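Tea Service Lead (with robot arm) – Fadix, Gistosville

The Zamudio tea room pours for 149 guests on a busy afternoon, and since September part of the pouring has gone to an arm. We need a person who knows tea and can work beside it without sulking. 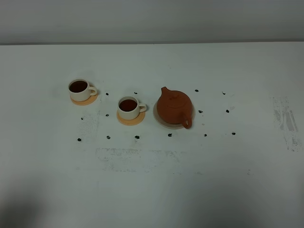

Berenice Bermúdez wants applicants to know that she poured here for 12 years, that her wrist no longer aches, and that she misses the gossip anyway. Her hours did not shrink. Her job did change, and she would like that said before the interview.

What the arm does: lifts the pot, pours, and has no opinion of the guests. What you do: everything a guest would remember.
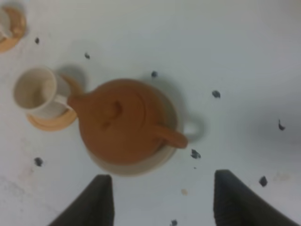

Teapot, cups and gripper, from above.

You will:

1. Choose the leaf, set the steeping time and lay out the cups. The arm is particular about where things stand – so was our last head waiter.
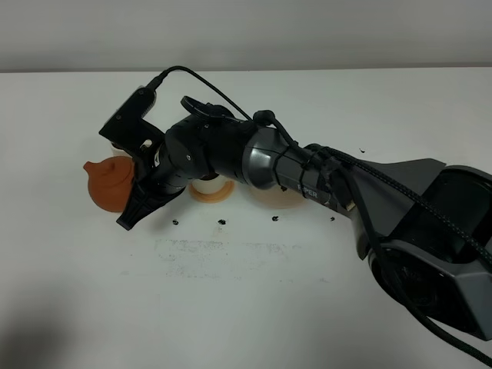 2. Teach it new positions when the menu changes. In-ho Yeom will train you for 61 hours, paid, with biscuits.

3. Keep a log of spills, yours included. We have almost 596 entries and would like fewer.
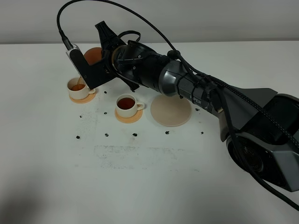 Photo: Habibur Navaratnam / Fadix

Nobody lost a post over this, but two people moved to the floor, and one liked it. If you would be hired to replace somebody, we would tell you.

No programming needed. Patience with guests, and with cables, is. Early shifts start at 7:30 a.m.

Write to Na-rae Seo at the Urholm Street office and tell us which tea you refuse to serve.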